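Clearing the Table

February 2020

We bought our table when we moved to Atdale, and since November I had been using it as a desk, a mail tray and a place to put down groceries. Last weekend I decided to get it back.

The mail went first. Most of it was catalogs, plus a warranty card for a Fluvance kettle I no longer own. Then there was the jigsaw puzzle, 500 pieces, half done since the holidays. I broke it up and put it back in the box. The chargers went in a drawer.

After that I wiped the wood down with a damp cloth and a little dish soap, dried it, and left it for 30 minutes before putting anything back. I had forgotten how pale it is. The grain shows up best in daylight, and so do the scratches at my end.

The new rule is that mail gets opened standing up, next to the recycling. 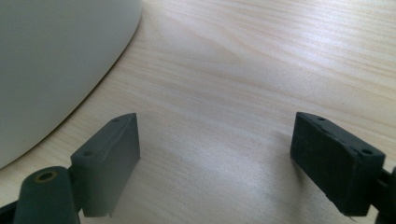

How often does a wood table need oil?

It depends on the finish. Ours is sealed, so I skip the oil and just wipe it. A bare wood table will want a coat when it starts to look dry.

Next weekend I'm doing the hall closet.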